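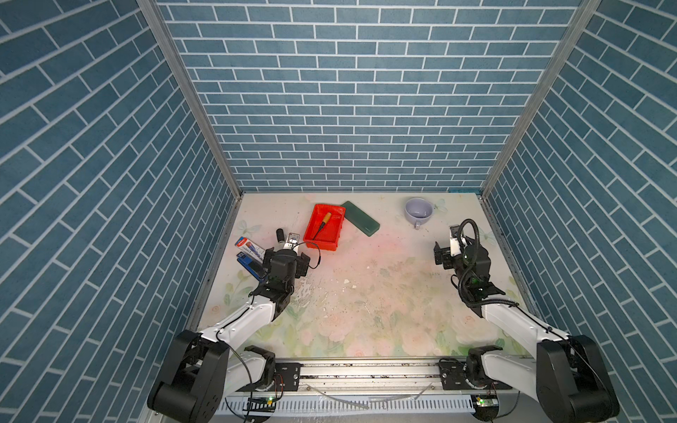

Firis Household Services invites applications for the position of Table and Surface Care Attendant at its Requena building. The post is based in the ground-floor workrooms, where small items are set out, put away and returned to their places throughout the day, and where table surfaces must be kept fit for use. Attendants deal with ordinary articles of mixed kinds: a screwdriver left in a red plastic tray, a ceramic cup near the back of a table, boxed goods lying along one side, crumbs or chips and dark specks on a flower-printed top. The successful applicant will be able to look over a table of this sort and bring it to the standard set out in the Firis Tidying Manual.

Position details

Title: Table and Surface Care Attendant
Openings: 2
Location: Requena building, ground floor
Hours: Part time, mornings, with one Sunday shift each month
Reports to: Workroom Supervisor
Start: January

Duties

The attendant clears and resets tables between sessions. Trays are emptied, wiped inside and out, and put back square to the table edge. Hand tools go to the tool cabinet and are signed in on the sheet inside the door. Tools may not be stored in trays overnight.

Cups and other tableware are carried to the kitchen, washed by hand and left on the rack to dry. Ceramic pieces are carried singly or in the padded carrier, and any chip or crack is entered in the breakage book the same day.

Printed and patterned tabletops are cleaned with a damp cloth and the Havex neutral solution supplied by the employer. Abrasive pads are not permitted on printed surfaces -- pale designs wear quickly, and several tops have already had to be replaced. Smears are to be blotted before wiping. Tiled and brick-patterned wall surfaces are dusted weekly and washed monthly, with attention to the corners.

Packaged goods are checked against the stock list and shelved with the printed face outward. Opened packages are set aside for the supervisor. The attendant also takes part in the spring inventory, which last year covered 1,553 articles.

Requirements

Applicants must have at least 4 months of paid experience in cleaning, housekeeping, stockroom or kitchen work. They must be able to stand for most of a shift, lift boxes of moderate weight, and read and complete written records in English. Care with small and breakable objects is essential. Familiarity with the Petard labeling system is desirable but not required; training is given during the first week.

Conditions

The position is paid hourly at the grade listed in the Firis wage schedule, a copy of which is available at the front desk. Work gloves, aprons and cleaning supplies are furnished. Attendants receive a paid break each shift and may use the staff kitchen and lockers. Appointment is subject to a probationary period, at the end of which the supervisor will issue a written review.

How to apply

Submit a letter of interest, a current résumé and the names of 2 references to the Personnel Office, Firis Household Services, Requena building. Applications may be left at the front desk in a sealed envelope marked "Surface Care" or sent through the online form. Incomplete applications will not be considered.

Shortlisted applicants will be asked to attend an interview and a practical exercise, in which they will clear, clean and reset one table. Please wear closed shoes.

The front desk closes at 5 p.m.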